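# Javis Build FAQ

Javis is a one-arm robot I'm building in a shared workshop called Detik. Most of the time goes into the simulator, where I can run the arm through a room before any real motor gets power. These are the questions that come up most.

**Do I need the hardware to follow along?**

No. Everything up to step 12 of the build notes runs in simulation. You need a desktop with a decent graphics card and the room files from the Ibarra folder.

**Why test in a furnished room?**

An empty floor hides planning mistakes. A door, a lamp and an armchair make the arm find a path, and they give the vision code something to look at.
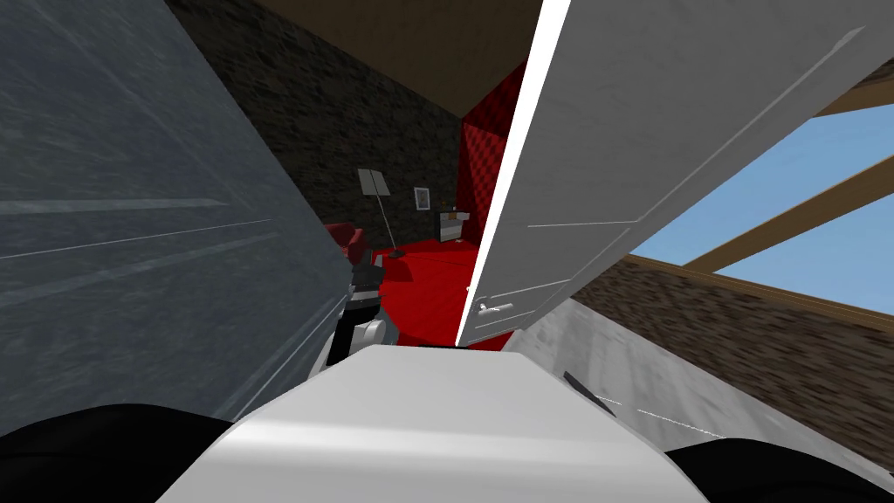
Doors are also where the planner still fails most. If yours stalls, widen the clearance setting before you touch anything else.

**How long does a test run take?**

A batch is 200 short runs and takes almost 6 hours on my machine. I start it in the evening and read the logs the next day.

**Which gripper should I use?**

The room files load with a two-finger gripper. Other models will work if you edit the joint names in the Adura config. Check that the fingers open fully before you give the arm a target.

**The wrist view looks tilted. Is that a bug?**

No. The wrist view turns with the wrist, so walls and lamps can come out at any angle. The software corrects for it using the joint readings.
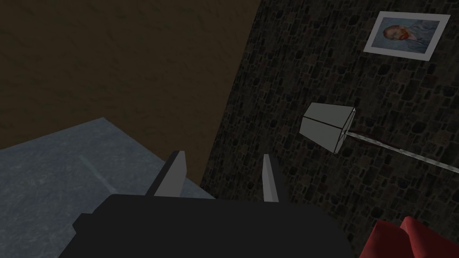 If the readings are wrong, the correction will be too. Run the calibration script again after any change to the arm model, even a small one.

**What has the build cost so far?**

The motor driver was $155. The frame came out of the scrap rack at Detik. I haven't bought the second set of motors yet.

**Can I use your files?**

Yes. Keep the readme with them, and send fixes through the project page. I check it a couple of times a month.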